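Unit 3: Sorting and Nesting Mixed Tableware
Course notes, Household Operations I
Instructor: Lovisa Midtbø

3.1 Purpose

Most storage problems in a small kitchen come from round pieces of unequal diameter. Flat plates stack predictably. Bowls and cups do not, and a stack built in the wrong order takes more shelf height than it saves. These notes cover the sequence used in the practical: spread, group, nest, stack.

3.2 Spreading

Clear the table and lay a plain cloth in a dark color. The cloth limits sliding and makes rims easier to see from above. Set the pieces out upright, open side up. Pieces that arrive nested may stay nested until the grouping stage, but record them as a provisional pair – a small bowl sitting inside a large one has not been shown to fit, only to rest there.

Mixed colors are normal at this stage. On the dark green cloth, the widest magenta bowl has a smaller red-coral one inside it, and the large orange plate carries a cream-white bowl set toward one side. Both count as provisional pairs. The lime green bowl at the left edge of the table should be moved inward before grouping begins.

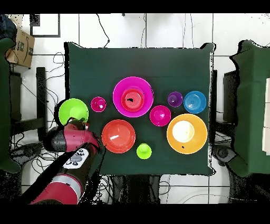 3.3 Grouping

Group by rim diameter first, then by depth. Color is used only as a label. A set sold as matching may include two diameters in one color, and the Olla and Testa sets in the course cupboard both do.

Work with four groups:
Plates, or any piece with a broad flat rim
Large bowls
Medium and small bowls
Cups

3.4 Nesting

Place the largest bowl on the table and add the next size down. The inner piece should sit on its base and lift out with one hand. If it hangs by the rim, remove it and try the next smaller size. Cups go in last, and only one to a stack.

3.5 Stack height

Measure the shelf opening before stacking. Leave a clearance of 3 cm above the top rim. Plates go under bowls, never over them.

3.6 Before the next session

Read the Skostberg shelf sheet and bring the measurements of one cupboard at home – width, depth and opening height, in centimeters.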